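자유게시판 > 살림/생활

제목: 묵은 된장, 덜어서 냉장고에 넣으시나요 그냥 베란다에 두시나요

글쓴이: 콩꽃마당
2018년 5월 14일

안녕하세요, 눈팅만 하다가 처음으로 길게 글 써 봅니다. 시어머니께서 해마다 11월에 메주를 쑤셔서 저희도 된장을 넉넉히 얻어다 먹는데요, 올해는 유난히 많이 주셔서 항아리가 2개나 됩니다. 지금까지는 베란다 그늘진 쪽에 두고 먹었는데 날이 더워지니 위에 하얗게 뭐가 끼기 시작하네요. 걷어내고 소금을 덮긴 했는데 여름을 이대로 나도 될지, 아니면 통에 나눠서 냉장고로 옮겨야 할지 며칠째 고민이에요. 다들 어떻게 하시는지 이야기 좀 들려주세요^^

댓글

볕드는부엌
반갑습니다~ 저는 무조건 냉장고파예요. 아파트 베란다는 생각보다 바람이 안 통해서 장마 지나고 나면 맛이 시큼해지더라고요. 작년에 아까운 된장 한 항아리를 그렇게 버리고 얼마나 속상했는지 몰라요. 김치냉장고 한 칸 비우시고 마음 편히 드세요.

느린물레
저는 생각이 좀 다릅니다. 된장은 숨을 쉬어야 맛이 드는데 냉장고에 넣으면 거기서 딱 멈춰요. 하얀 건 골마지라 걷어내면 되고, 맑은 날 망사 씌워서 뚜껑 열어 주시면 여름 잘 납니다. 저희 집은 20년 넘게 그렇게 먹고 있어요.

볕드는부엌
느린물레님 댁은 마당이 있으시잖아요 ㅎㅎ 저희는 동향이라 오전에 해가 잠깐 들고 끝이에요. 같은 방법으로 했다가 곰팡이만 키웠답니다.

느린물레
아, 그건 그렇네요. 해가 안 들면 저도 자신 있게 권하진 못하겠습니다.

밤톨이네
저는 반반이요! 두어 달 먹을 것만 덜어서 냉장고에 두고 나머지는 항아리에 꾹꾹 눌러서 다시마로 덮고 그 위에 소금을 올려요. 다시마가 마르면 갈아 주고요. 덜어 두는 통은 예전에 Vitska 유리 밀폐용기를 샀는데 뚜껑에 냄새가 좀 배는 것 말고는 잘 쓰고 있어요.

콩꽃마당
다시마는 생각도 못 했네요! 그런데 소금을 그렇게 올리면 너무 짜지지 않나요? 안 그래도 저희 남편이 올해 된장이 짜다고 한마디 해서요.

밤톨이네
윗부분이 좀 짜지긴 하는데 그 부분은 찌개에 먼저 쓰시면 돼요. 그래도 짜면 메주콩 푹 삶아서 으깨 섞어 보세요. 저는 콩 삶은 물도 안 버리고 되직할 때 조금씩 부어 줍니다. 콩은 꼭 식혀서 넣으시고요, 섞은 뒤에는 한 달쯤 두었다 드셔야 콩 비린내가 가셔요. 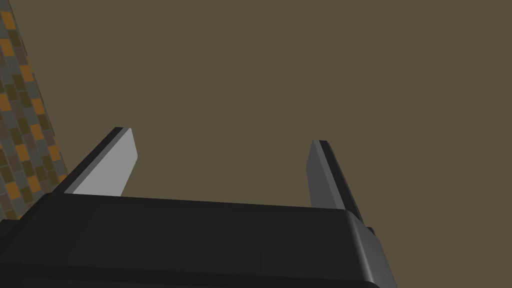

아 그리고 콩 섞은 된장은 금방 쉬니까 그건 냉장고로 보내시는 게 좋아요. 저도 첫해에는 욕심내서 한꺼번에 다 섞었다가 친정이고 이웃이고 나눠 드리느라 바빴네요 ㅎㅎ

느린물레
콩 섞는 건 저는 말리고 싶습니다. 짠맛은 시간이 가면 순해지거든요. 급하시면 먹을 만큼만 덜어서 섞으세요.

콩꽃마당
다들 정성껏 답해 주셔서 정말 감사해요. 저희 베란다는 오후에 해가 드는 편이라 항아리 하나는 느린물레님 말씀대로 두고, 하나는 덜어서 냉장고에 넣어 보려고요. 콩은 조금만 삶아서 시험 삼아 섞어 볼게요. 내일 시장 가서 다시마부터 사 와야겠어요!

볕드는부엌
장마 지나고 어땠는지 후기 꼭 올려 주세요~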